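The bottles that slipped

How a worn pair of finger pads held up a robot grasping project at Noltimden for most of January

The first bottle fell on a Saturday, at twenty past four in the afternoon, and the people on shift wrote it off. Bottles fall. The team at the Noltimden workshop had been teaching a robot arm to pick up household objects, and a drop here and there was part of the job.

By the end of the following week the arm was dropping bottles it had handled well a fortnight before. It would close on one, lift it a hand's width and let it slide out between the fingers. Boxes and tins gave it no trouble. The fault showed up with clear plastic, and it was worst with bottles that had little or nothing left in them.

The project, known as Pendar, works by demonstration. People hold a gripper in their hands, fitted with a camera, and carry out the task themselves. The recordings are used to train the arm, which carries the same kind of gripper. Pendar had set out to collect 4000 recordings of single objects being grasped and had 1140 in hand when the drops began.

Suspicion fell first on the software. A new version of the control program, supplied by a small firm called Bensaid, had gone on to the arm three days before the first fall. The team put the old version back. The bottles went on falling.

Next they looked at the camera. Clear plastic is hard for a camera to pick out, and a light shining through it can move an edge to where there is no edge. The lamps were changed, then changed back. Someone suggested that the labels were to blame, and an afternoon went on peeling them off. It made no difference that anyone could measure.

What nobody had checked was the recordings themselves. They had been passed one by one on a simple test: did the object end up between the fingers? No one had asked how hard the fingers were pressing when it did.

The two square markers on top of the fingers gave the answer. The software reads them to work out how far apart the fingers are, and a plot of that distance over time showed a slow drift. In the early recordings the fingers closed to the width of the bottle and a little further, as the soft plastic gave. In the later ones they closed further still. The people holding the gripper had been squeezing harder without noticing.

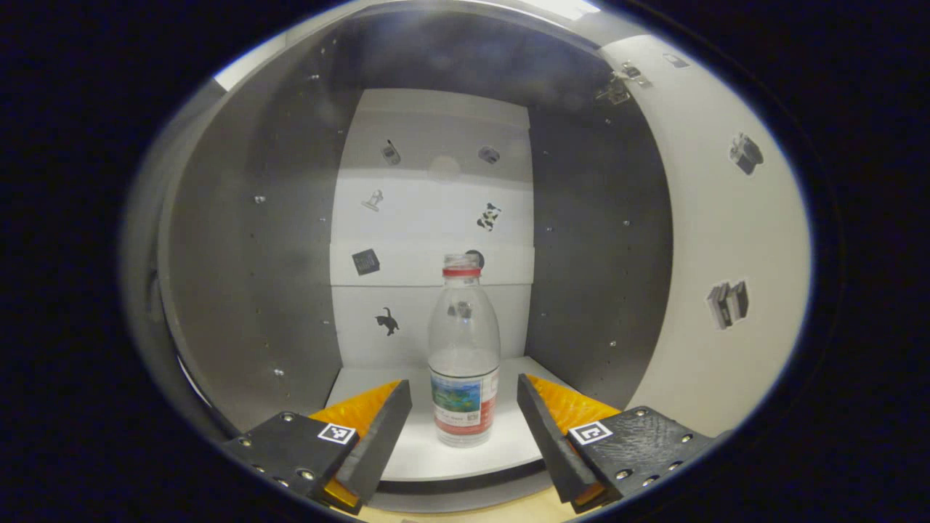
Worn pads

The cause was the pads on the hand-held tool. Their surface had gone smooth where it met the objects, and a smooth pad needs more force to hold the same bottle. Hands make up for that without being told to. The arm's own pads were nearly new, and it had learned to close as far as the people did. On a tin the extra travel meant nothing, as a tin does not give. On a thin bottle it pushed the walls in until the plastic buckled, and the bottle twisted out of the grip.

Pendar threw out every recording made after the drift began. That left 1014, and 126 grasps had to be done again. The work was dull but did not take long. Retraining and testing the arm took up the rest of the month.

It was a cheap fault, as these things go. No one was hurt and the arm was not damaged. But the team admits that it could have gone another way. Their partner site at Tokau had been due to try the same trained model with glass jars, and a cracked jar at face height is a different matter from an empty bottle on the floor. That trial was put off until the new tests were done, and a clear screen now stands between the arm and anyone watching.

The pads are now changed on a fixed schedule, on both the hand-held tools and the arm, and the old ones are kept in marked bags. Before each session the operator closes the gripper on a steel block and then on a fresh bottle, and the software compares the two readings with those from the day the pads were fitted. If they differ by more than a set amount, the session does not start.

Bensaid's new control program is back on the arm. It has given no trouble, though the team still runs the bottle test first whenever it is updated.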